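Search this blog
Search
Go

Blue tape, my favorite thing in the workroom

7 March 2026
Print this post | E-mail this post

I have been meaning to write about painter's tape for ages, and this week I finally finished setting up the big gray worktable, so there's no better moment. I love this stuff! I've gone through more rolls of it than I'd like to admit, and most of them never went anywhere near paint.

It started back in 2009 when we moved into the house on Bredley Road and I had to lay out a sewing room that was also a guest room that was also where the ironing lived. Idun Halvorsen, who had the place next door then, came over with a roll of blue tape and we marked the whole floor plan right on the boards - bed, cutting table, door swing, everything. We walked around in it for a week and moved the "bed" twice. I was hooked.

These days it's mostly the table. I cut quilt pieces, wrap parcels, glue up boxes and do the odd bit of repotting on it, and I kept losing track of where I was supposed to be working. So now it gets tape lines. Two long strips that cross, and everything has a home: fabric waiting to be cut goes in one section, finished pieces go in another, and the other two are for whatever I'm messing with that day (and my tea, which is supposed to stay on the windowsill and never does).

I used to measure all this very carefully. The first version had pencil marks and a framing square and took me an entire evening, and then I wanted it at a different angle by lunchtime the next day. Now I just pull a strip, stick it down and look at it. Lines on a slant suit me better anyway, as I stand at the corner of the table and reach across it diagonally.

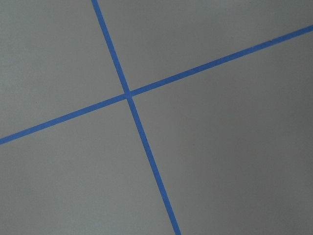 Does painter's tape leave a sticky mess behind when you take it off?

Mine comes up clean as long as I don't leave it too long. I change it every 30 days and pull it back slowly, low and flat against the table. The one time I forgot a piece over a hot June it left a gummy stripe, and a little cooking oil on a rag took care of that.

A few other things I've picked up along the way:

Wipe the surface first and let it dry. I skipped this once after a gluing session and the tape lifted at every spot where there was dust.

Press it down with something. I use an old plastic hotel key card, and Kjell Nyberg from my Thursday-night-that-keeps-moving craft group uses the back of a spoon. The spoon works beautifully on the edges.

Pull out the whole length you need before you stick any of it. If you stick and unroll as you go, the strip wanders. Hold both ends, lower it, let the middle touch last. I learned this from Mitra Rostami when we were laying out the tables for the Llanos quilt show, and it made such a difference that I went home and redid mine that same night.

Write on it! Pencil is fine, a marker is better. I don't have anything written on mine right now, but during the big Wodell quilt (372 hexagons, all cut by hand, my wrists still remember) I had row numbers all along the strips and it saved my sanity.

And if you're saving the ends, fold a tiny tab under so you can find it again. I've probably spent whole afternoons of my life scratching at a roll with a thumbnail.

Next up I want to try the same trick inside the supply drawers - a strip across the bottom of each one, so the thread stays on its side and the zippers stay on theirs. I have 4 drawers to do and only half a roll left, so the shallow ones will probably go first. If you've done this in drawers, please leave me a comment and tell me if the tape holds up with things sliding over it. I'd also love to know if anyone has tried the narrow rolls. Mine are all the same width and I suspect skinny tape would be lovely for marking seam allowances.

Print this post | E-mail this post

Contact | Copyright 2026, all rights reserved | Back to top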